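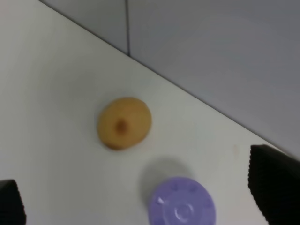
one mini donut, one purple thing, one white table. day one of the Great Snack Table Reset

ok so. thread. I said I'd write up how I redid the snack table at the studio and then didn't for a whole month, so doing it now, fast, before my soup boils over

background: we share a space in Wavville, ceramics people on one side, print people on the other, white table against the gray wall that belongs to everyone. which means it had become storage. glaze samples, tape, mail for a guy who moved out in January

also food. under the mail. not great

step 1 was taking everything off. EVERYTHING. Zdeňka and I did it one evening around 7 and filled two boxes plus a tote bag. the boxes are under the stairs, if you're missing a heat gun go look

step 2 wipe. warm water, drop of dish soap, then plain water, then a dry towel. I tried the spray stuff first and it left streaks you could see from the door. on a white top you see everything. coffee rings, pencil, crumbs

pencil comes off with a regular eraser btw. Po-yen told me that after I'd been scrubbing for ages. thanks Po-yen

step 3, rules. I hate rules. there are two: food only, and if you bring it you take the leftovers home. Drahomíra wanted a third one about peanuts and she's right so I guess there are three

now the donuts

mini ones, the ring kind, more of a biscuit than a donut if you ask me but the argument in the group chat went on way too long so I'm saying donut. golden brown, no icing. icing is banned near the print side (see: the Jurčo incident. Jurčo is the big press. it had sprinkles in it)

recipe since three of you asked. makes 33 if you roll them thin, I have never once gotten 33

2 cups flour
1/2 cup sugar
1 stick butter, soft
1 egg
1 1/2 tsp baking powder
pinch of salt
splash of milk if it's crumbly, it will be crumbly

mix, chill it 16 minutes or so you can handle the dough, roll little ropes, pinch into rings. 350 for 14 minutes. start looking at 9 if your oven runs hot like mine

make the hole bigger than you think. they puff. first batch the holes closed right up and I had a tray of buttons

if one side browns faster turn the tray halfway. I forget every time, so mine come out a bit uneven, they taste the same

let them sit on the tray till they firm up. move them early and they snap, and then you're standing there eating the broken ones "so they don't go to waste"

purple plastic: I've got a soft spot for it. any lid or little dish in lavender, I will find a use for it. Svatopluk says the table looks like an Easter basket. Svatopluk brings chips in the bag and puts the bag on the table so

what I'm NOT doing is putting out the whole tin at once. learned that. you put out the tin, it's gone by 10 am and the late people get crumbs and resentment. few at a time, refill after lunch

storage - tin with a sheet of paper towel in the bottom. they keep maybe a week. plastic tubs make them go soft, and I know some of you like them soft, and I'm not going to fight you on it today

reheating the soft ones: 300 for a few minutes, leave the oven door closed, go away. microwave makes them rubber. Jae-in microwaves them on purpose and dips them in tea and calls it a texture

cost question came up too. it's flour and butter, I've got it. if you want to chip in bring a stick of butter, unsalted, and put your name on it so I know who to thank. fridge is the one in the hall, top shelf

things I'd still like for the table:
a jug that pours without dribbling
napkins, plain
someone to deal with the lamp

and please wipe as you go. cloth is on the hook by the sink, rinse it, wring it, hang it back up. don't leave it balled up on teh counter, it gets a smell

oh and the two boxes. anything not claimed by the end of the month goes to the swap shelf over at Zunotthorpe. there's a really nice ruler in there, I'm a little hoping the owner doesn't show

next batch I'm trying cinnamon in half the dough. or orange peel. Zdeňka votes orange, Drahomíra says leave them alone, I've got one orange in the house so we'll see how much peel that gets me

soup did boil over. ok going, will post the cinammon results whenever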